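Home Reviews Furniture Storage Contact

Jarkow two-level shelf unit

I bought the Jarkow from Kerbridge in November to replace a bookcase. It is 36 inches wide and took 90 minutes to put together. The instructions skip a step — fit the back brace before the top shelf.

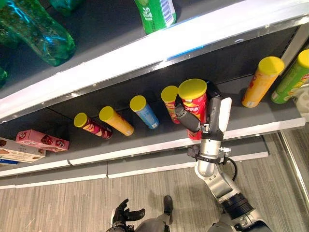 Six months on, nothing sags. I keep 26 cookbooks on mine and it stays level. The feet are hard to adjust on carpet, and I would pay extra for better ones.
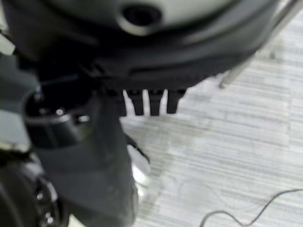 Close-up, dark gray and black.

Worth buying on sale.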